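Garage door opener stops partway down, then reverses
Posted in Home Repair > Doors and Gates
7 replies shown as 2 after merging

Arnar Toft
Member, 119 posts

Opener is a Jusport chain drive, installed by the previous owner. Single steel sectional door, torsion spring, two remotes and a wall button. Since October it has been closing to roughly knee height, stopping, and going back up. The light on the motor housing blinks when it does this. Opening works every time.

Things already tried: cleaned both sensor lenses, replaced the remote battery, greased the chain. Holding the wall button down makes the door close all the way. The fault is worse in the late afternoon. The manual is missing and the label on the housing is too faded to read the model number.

Is this the force setting or the sensors? I would like to know before I start turning the screws on the back of the unit.

Phyllis Bickerstaff
Moderator, 1422 posts

Sensors. On most openers, holding the wall button overrides the safety beam but leaves the force limit active. If the force limit were tripping, the door would reverse with the button held as well. Leave the screws alone for now.

The time of day points the same way. Low sun shining straight into the receiving lens can swamp the beam, and the opener reads that as an obstruction. Check which side of the opening gets the afternoon sun. If the receiver is the one facing it, swap the two units so that the sender faces the sun instead. On most sets the wires are the same length and the brackets are identical, so the swap needs only a nut driver and a pair of wire strippers. Unplug the opener first.

If you would prefer not to swap them, slide a short piece of cardboard tube over the receiver lens as a shade and run the door a few times at the hour when it normally fails. If it closes, you have your answer.
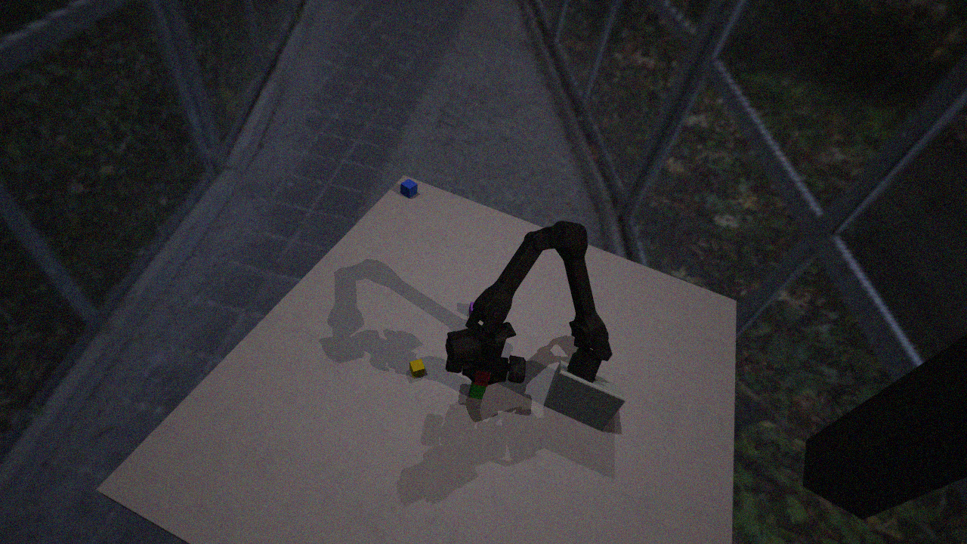 Next, check alignment. Each unit has a small indicator light. Both should be steady with the door open. If the one on the receiver flickers, loosen its bracket slightly, move it until the light holds steady, and tighten it again. Then tap the track with your hand. A bracket that shifts under a light tap will shift when the door moves, and the door tends to shake most in the lower half of its travel.

Look at the wiring too. Staples driven too tightly are a common cause of faults that come and go. Follow the wire from each sensor up to the motor unit and look for flattened or nicked insulation, particularly at the corner where the wall meets the ceiling.

After any change, lay a two-by-four flat on the floor under the door and close it. The door must reverse when it touches the wood. If it does not, stop using the opener until that is corrected.

Mervyn Inskip
Member

Mine did that and it was the rollers. Sprayed them and it was fine. Could also be the spring.

Phyllis Bickerstaff
Moderator, 1422 posts

Rollers are possible, but they would not explain why holding the button works. Pull the release cord with the door fully closed and lift the door by hand. If it moves smoothly and stays put at waist height, the rollers and spring are probably good enough. Do not adjust a torsion spring yourself — that is a job for a door company.

Arnar Toft
Member, 119 posts

The receiver was on the sunny side. Swapped them this afternoon and the door has closed normally so far. I also found one staple through the edge of the wire near the ceiling and will replace that length. Board test passed.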